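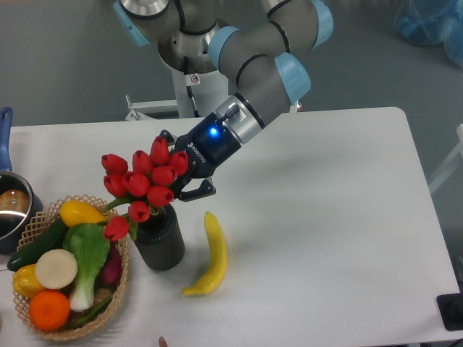 Search the Stelard boards... Go

Cut flowers next to the fruit bowl: does it really matter?

Posted 2019-11-16 by petalpusher_k

OK, I have to share this because I'm way too excited about it. I have been buying grocery store flowers every week for years, and every week the carnations gave up on me by day five. They'd curl inward like they were going to sleep. I blamed the store, I blamed my tap water, I blamed the radiator.

Then I moved the fruit bowl to the other end of the house and the last bunch went twelve days! Same store, same vase, same packet of food in the water. The only thing I changed was the fruit. I had read about ethylene before and always figured it was for people with warehouses, but now I'm a believer.

So what else do you all do? I want every trick. Red flowers especially, I can't get enough of them in winter.

Replies: 42 | Shares: 6

mossandmeadow wrote:

Yes!! Carnations are the drama queens of ethylene. That inward curl you describe even has a name in the trade, they call it "sleepiness." Snapdragons and delphiniums are bad too, they just drop everything on the table overnight. Mums and gerberas barely care, so if you have a tiny kitchen and the fruit has to stay put, buy mums.

My routine is boring. Strip every leaf that would sit under water, cut an inch off with a sharp knife, use the flower food, and change the water every second day. The water change is the one I'd fight for.

gravel_path wrote:

I'm going to be the grump. One bunch is one bunch. Carnations from the same store can be three days old or ten days old when you pick them up and you can't tell by looking. I sold flowers out of a stall in Drovomden for a good while and I could get twelve days out of a fresh carnation with a bowl of apples sitting right beside it. A kitchen isn't a sealed box. Open a door and the gas is gone.

Where it does matter is the fridge. People put a bouquet in the fridge overnight with a drawer full of apples underneath, and that's where it goes wrong.

petalpusher_k wrote:

Fair point on the sample size! I'll do it again with two bunches bought on the same day, one at each end of the house. I'd love to be proven right but I'll report either way.

tallvase wrote:

gravel_path is right about the fridge and wrong about the kitchen, in my opinion. I keep a flower notebook (yes, I'm that person) and I have 117 bunches written down, with what they were, where they stood and when I threw them out. The ones on the kitchen counter come out worse than the ones in the hall. Now, the kitchen is also warmer, so I can't swear it's the fruit. Could be heat. Could be steam off the stove. But I wouldn't put a good bunch in there anymore.

gravel_path wrote:

Heat. It's heat. Every few degrees warmer costs you a day.

mossandmeadow wrote:

Why not both, you two, ha. Ripe fruit in a warm kitchen gives off more of the stuff than the same fruit somewhere cool. They go together.

lemonade_stand wrote:

Speaking of the vase water, has anyone here tried the Ekwueme powder in the green tub? I've been using it since January and it's so good. It has a clear smell of citrus when you open it and the water stays clear a full day longer for me than with the packets. Not cheap, but one tub lasts forever. Before that I did the homemade thing with sugar, lemon juice and a few drops of bleach, and that worked fine too as long as I measured. When I eyeballed it I got soup.

tallvase wrote:

I went back to the packets after trying it. Didn't see a difference in the notebook. Nice smell though, I'll give you that!

doorstep_daisies wrote:

Please nobody add a penny or an aspirin. I did both for years and I might as well have dropped in a button.

One thing I haven't seen mentioned: daffodils. If you cut daffodils and put them straight in with tulips, the sap bothers the tulips. Let them stand alone in their own water for several hours first, then combine, and don't recut the stems after. It's the best tip my neighbor ever gave me and I look forward to using it every single spring.

petalpusher_k wrote:

I did NOT know that about daffodils. I'm writing it on the cupboard door. OK, since we're half in the kitchen already, let me drag the other half of this over from the food board, because the fruit people have things to say.

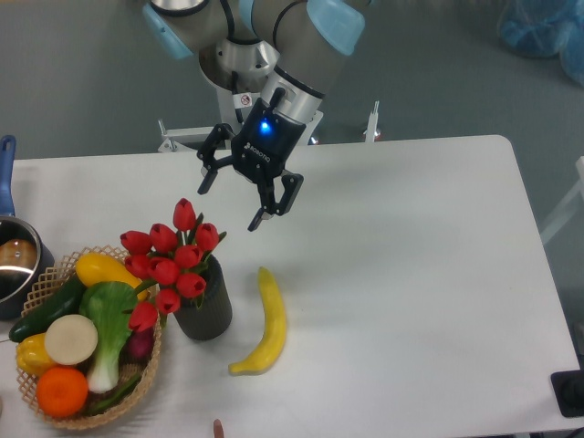

Fruit & Produce Storage

crispdrawer wrote:

Hello from the fruit side! You're all worried about flowers and I'm over here trying to keep bananas yellow past the weekend. Things I have tested and love: splitting the bunch up and keeping the bananas apart from the apples, and moving them into the fridge once they're exactly how you like them. The skin goes brown and ugly but the inside holds for days. People don't believe me until they peel one.

Wrapping the stems in plastic does a little. Very little. I still do it.

gravel_path wrote:

Finally something I agree with. Fridge for ripe bananas, never for green ones. Green ones in the cold just sulk and don't ripen right afterward.

lemonade_stand wrote:

Can you use it the other way around? I have rock hard avocados.

crispdrawer wrote:

Yes, and it's my favorite kitchen trick! Paper bag, avocados, one ripe banana, fold the top over. Check every day. Two days usually does it for me. Don't use a plastic bag, it sweats and you get mold.

tallvase wrote:

I have a Kodine fridge with the little vent slider on each drawer and I keep one drawer closed up for leafy stuff and the other one open for apples and pears. Lettuce used to get rusty spots and it doesn't now. I'm sure the same thing would work with any fridge that has two drawers.

doorstep_daisies wrote:

And the amaryllis trick! If you have an amaryllis in bud, keep it well away from bananas or the blooms go by much faster. Mine had four flowers on one stem last winter and I guarded it like a dragon.

gravel_path wrote:

Still say it was the heat.

petalpusher_k wrote:

Update! Two bunches of red carnations, same bucket at the store, same day. One on the counter with four ripe bananas, one on the landing upstairs. It's day eight. The counter bunch has three heads curled up and the landing bunch has one. So a point for me, but smaller than I expected, and gravel_path, the counter really is warmer, I put a thermometer on it. Next round they both go in the hall, and one of them gets the bananas.

mossandmeadow wrote:

Now that's a proper test. Put them at least a room's length apart if the hall is long enough, and use vases the same size.

tallvase wrote:

Send me the numbers and they're going in the notebook.

Viewed 585 times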